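FOR IMMEDIATE RELEASE
January 21, 2021

**Laltidel is back, it's weekly, and I'm still cranky**

Well, I did it. After 60 issues of sending out my politics column whenever I felt like it (sorry, everyone), I'm relaunching Laltidel as a proper weekly, with an editor and a deadline and everything!

If you're new, I write about power, work and the people who keep telling us to be patient. I wrote most of the last issue in December at the counter of the Tanidura coffee shop, arguing with myself over whether either party has had a fresh idea since I was in school. I landed on no, and 53 of you wrote back to tell me I was wrong. I loved every one of those emails, even the one in all caps.
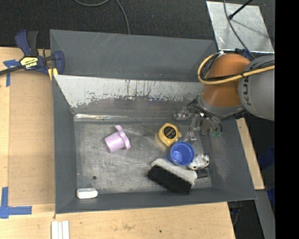

The first weekly issue is a long piece on the Fitzsimmons plant closing and what the state got for all those tax breaks. Very little, as far as I can tell, and I read the whole agreement so you don't have to. After that comes my rant on landlords, which my editor has already asked me to trim (I've trimmed it by one paragraph).

Laltidel stays free for all 2,109 current subscribers. New readers pay $2 a month, and that goes to the editor and to Grimico, the small outfit handling our printing and mail. There's a paper edition now, did I mention that? I'm so excited about the paper edition.

Reporters, podcasters and people with a grudge are welcome to request a review copy or an interview. Reply to this release and it comes straight to me. Mornings are bad.

\###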